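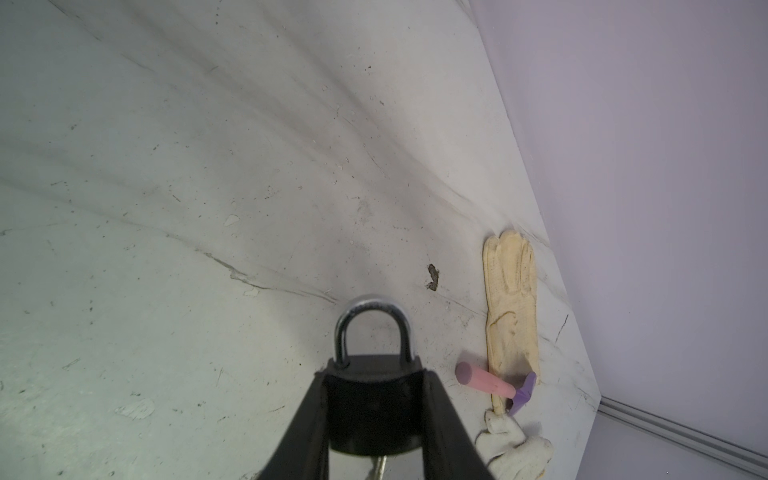 Black padlock held in the gripper, work gloves to the right.

Home Reviews Workshop Garden Contact

Brekance two-arm bench station: can it do the fiddly jobs yet?
6/19/20
By Unai Aranda

Padlocks are a fair test of a household robot. They're small, smooth and heavier than they look, and the key has to go in the right way round. Most of us have a shed, a gate or a bike that depends on one. I spent the better part of May finding out whether the Brekance could be trusted with ours.

The station costs $3735 before freight. For that you get two arms on a rail, the aluminum framing and the controller. I paid another $500 for the Skikier gripper set and would do the same again, as the standard fingers are too slick for metal.
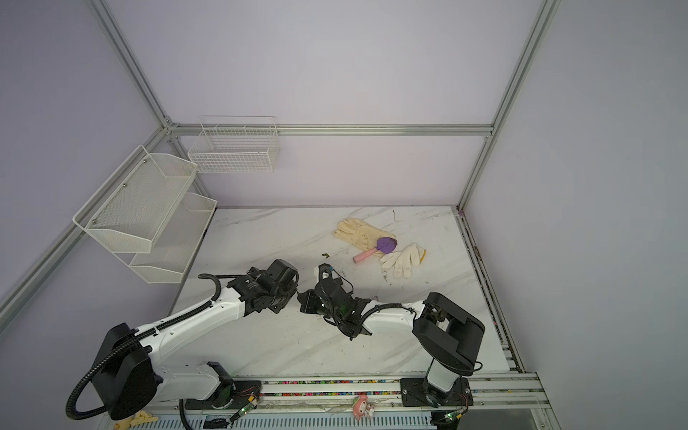 Setup took me two evenings. The manual, from a company called Gallardo that handles sales here, skips the calibration step almost entirely, and I had to phone for it. Budget a good stretch of bench. The arms need more elbow room than the brochure suggests, and anything you leave between them will get bumped sooner or later.

Picking up a lock by the body is fine. It got there most times I asked. Keys are another matter. Lying flat, a key gives the fingers almost nothing to grab, and the arm will often push it along the table before it gets a hold. Getting it into the keyway took around 3 minutes on a good run, and plenty of runs weren't good. 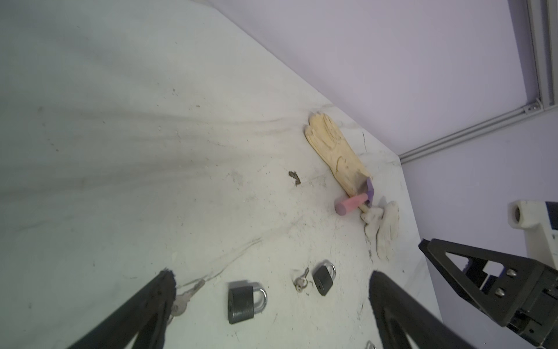
Padlocks and keys on the bench, with gloves and small tools further back.

Size matters more than I expected. The small lock has less body to hold and turns in the fingers as the key goes in. My neighbour Lucía Goicoechea runs a Trorkik single-arm unit in her shop and has the same complaint – fine on anything the size of a mug, poor below that.
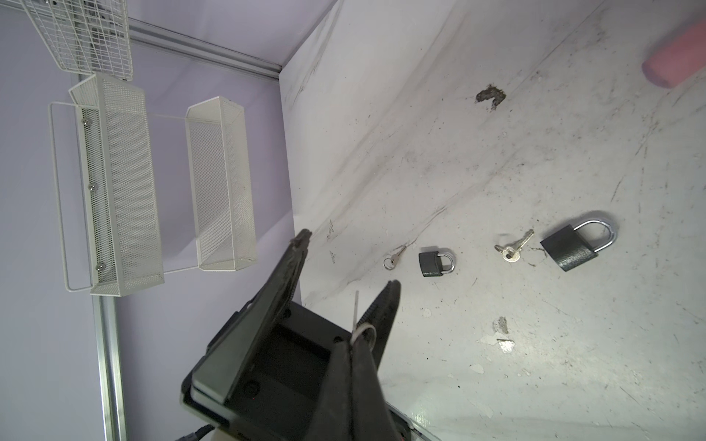

Sorting went better. Asked to put each key beside its lock, the Brekance did the job slowly and mostly correctly, provided I spaced everything out first. Piled together, it was lost. Gloves were a write-off. It could lift one, but folding a pair or matching left to right was beyond it.

Noise is low enough for a garage with the door shut. The cables want checking every week or so, and you'll be wiping dust off the fingers regularly.

Would I buy it to save time on chores? No. I can open a padlock in the time it takes the arm to line up. For a small shop with one repetitive job and parts that always arrive in the same spot, it's worth a demo. Ask to try it with your own parts and your own mess.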